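首页 收纳 洗护 厨房 旧物 关于本站

毛巾怎么叠:三折法、对折法和卷法

发布于 2022年6月21日

毛巾叠得不整齐,多半是第一折就歪了。后面再怎么拉扯,边都对不上,放进柜子里一摞全是斜的。下面写的是家里最常用的三种叠法,面巾、浴巾都能用,尺寸不同的地方会单独说明。文中的尺寸以常见的面巾和浴巾为准,童巾和方巾可以按比例缩小。

一、叠之前

毛巾要完全干透再叠。摸着不湿不算干透,把毛巾对折,用手掌压住中间停一会儿,掌心没有凉意才可以收。浴巾的边条和缝线处干得最慢,重点摸这两处。南方梅雨天,晾在阳台上一整天也可能没有干透,可以先挂在室内用风扇吹一晚。

收下来以后先抖。两手捏住短边的两个角,向下甩几下,毛圈会松开,卷起来的边也会展平。烘干机里拿出来的毛巾同样要抖,不然缝线处会缩成一条硬棱,叠好以后那一边总是翘着。

再看一下有没有勾出来的线圈。有的话贴着根部剪掉,不要拉。毛巾的线圈拉出来会带出一整条,剪掉反而没有事。

二、台面

床、餐桌、烫衣板都可以,要求是平,并且比摊开的毛巾大一圈。玻璃或者抛光的桌面太滑,折的时候下面那层会跟着跑,铺一块布就好了。布最好是单色的,颜色和毛巾差得远一些,边有没有对齐一眼就能看见。白毛巾铺在白床单上叠,角歪了一点是看不出来的。

铺的布不用熨,有几道浅褶子不影响。厚绒毯不要用,毛巾压下去会陷,折线压不实。

台面的高度以站着不用弯腰为准。一次叠一大筐毛巾,弯着腰在床上叠,叠到后面腰会先受不了。

三、三折法(竖着放柜子里用)

三折法叠出来最窄,也最厚实,可以立着放进抽屉。步骤如下。

1. 毛巾横着摊开,长边朝自己,有标签的一面朝上。用手掌从中间向两边抹平。

2. 把靠近自己的长边向上折,折到整条宽度的三分之二处。不用量,折过去以后剩下露出来的那一条,和折上来的部分一样宽就对了。

3. 把远处的长边向下折,盖住前面那一层,边缘和靠近自己的折线对齐。这时候毛巾是一条长带子,标签已经包在里面。

4. 两手各按住一头,向两侧轻轻拉一下,把里面那层的褶子带平。力气不要大,拉过头中间会变窄。

5. 左右对折。面巾到这里再对折一次即可。浴巾比较长,分成三段折,左边一段折进来,右边一段再盖上去。

6. 用手掌从折线向开口的方向压,把空气赶出去。

有条纹的毛巾比素色的好叠。条纹如果和长边平行,第2步、第3步直接拿条纹当尺子,折过来的条纹和下面的条纹保持平行就不会歪。条纹如果只在两头,对折的时候让两头的条纹重合。

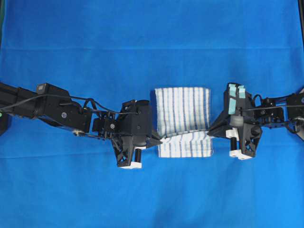 这种蓝条的白毛巾我家也有,读者“洗衣篮”留言说,她一直是先左右对折再折三折,和文章里的顺序反过来,问有没有区别。她家柜子深,毛巾平放,一摞能放到隔板那么高,叠法换来换去最后都是那么大一块。

区别在折线的位置。先折长边,里面的两条边都被包住,从正面看只有一条圆滑的折线。先对折再三折,层数多,折到后面厚,外面那层会被撑短一点,侧面容易露出里面的边。平放的柜子看不到侧面,两种顺序都可以。放开放式搁架的,还是建议先折长边。

四、对折法(挂杆用)

挂在毛巾杆上的不用折得太小。

1. 毛巾竖着摊开,左右对折一次。面巾到这一步就可以挂。

2. 浴巾再左右折一次,变成原来宽度的四分之一。杆子够长的可以不折这一次,干得快。

3. 从中间搭到杆上,前面那一半比后面长出一指宽。两边完全一样长的话,后面那层稍微一滑就会从下面露出来。

4. 开口的一侧朝墙,折线的一侧朝外。

每天要用的毛巾不建议叠太多层挂着。卫生间没有窗的,用过以后要打开挂,等干了再折回去。

五、卷法(篮子和旅行用)

卷法占地方小,适合放在篮子里或者塞行李箱。

1. 毛巾横着摊开,先把一个角向中间折,折出一个三角。

2. 上下对折,三角留在外侧。

3. 翻面,从没有三角的一头开始卷,边卷边往回收紧。

4. 卷到头,把剩下的三角尖塞进卷口里。

塞进去以后提起来晃一下,不散就可以了。散了多数是开头两圈卷得松,后面补不回来,要拆开重新卷。厚的浴巾三角可以折大一些,尖太短塞不住。

卷好的毛巾在篮子里立着放,圆的一头朝上。横着叠放也可以,但抽下面那条时上面的会滚下来。

六、入柜

柜子里毛巾的放法就一条:折线朝外,开口朝里。这样拿的时候手指能夹住整条,不会只扯出其中一层。

平放的一摞不要超过手掌能托住的厚度。太高了下面的毛圈会压扁,取出来要重新抖。刚洗好的放在最下面,从上面拿,这样每一条用的次数差不多。很多人洗好直接放最上面,于是总在用同样的3条,其他的一直是新的。

抽屉立放的,先量抽屉内高。立起来的毛巾要比抽屉低两指左右,不然关抽屉的时候会刮到。抽屉没有放满时毛巾会倒,用书立或者隔板挡住。我们用的是Dalance的伸缩隔板,弹簧撑在抽屉两侧,不用打孔。纸盒剪开也能代替,时间长了会软。

厚度不一样的毛巾分开放。同样的叠法,薄面巾和厚浴巾叠出来高矮差很多,混在一摞里容易塌。

七、常见的几个问题

叠完中间鼓一个包。第1步没有抹平,或者里层起褶。打开到长带子那一步,从中间往两头重新抹一遍,不需要全部拆开。

两头宽窄不一样。先看毛巾本身。用久了的毛巾,两条长边会缩得不一样长,摊开就是斜的。这种以一条边为准,另一条边的误差折到里面。

折线压不住,放一会儿就弹开。新毛巾上有柔软整理剂,滑,洗过几次会好。柔顺剂放多了也会这样,下一次少放或者不放。

毛巾叠好有味道。没有干透,拿出来重新洗,不要只晾。已经有味道的放回柜子,旁边的也会跟着有。

毛巾越来越硬。和叠法关系不大,多半是洗衣粉没有漂净,或者在太阳下面晒得太久。多漂一次,晒到八成干移到阴凉处。

八、换季时怎么收

到了11月,薄的毛巾毯和沙滩巾可以收起来。收纳袋选透气的布袋,不要抽真空,毛圈抽扁以后要洗两次才能恢复。袋子外面写上里面是什么,放在柜子上层。樟脑丸不要直接接触毛巾,用纸包起来放在袋子的角上。

浴巾太旧的不必再叠进去。裁成小块,锁一下边,做擦地布或者擦窗布都好用。裁的时候顺着毛圈的行剪,掉的毛少一些。

相关文章
床笠怎么叠成方块
抽屉分隔:Dalance隔板与纸盒的比较
Kimodum布袋收纳一年后的样子
羊毛衫平晾的几种办法
洗碗布多久换一次
餐巾的简单折法
Oyelaran藤篮的清洗和晾晒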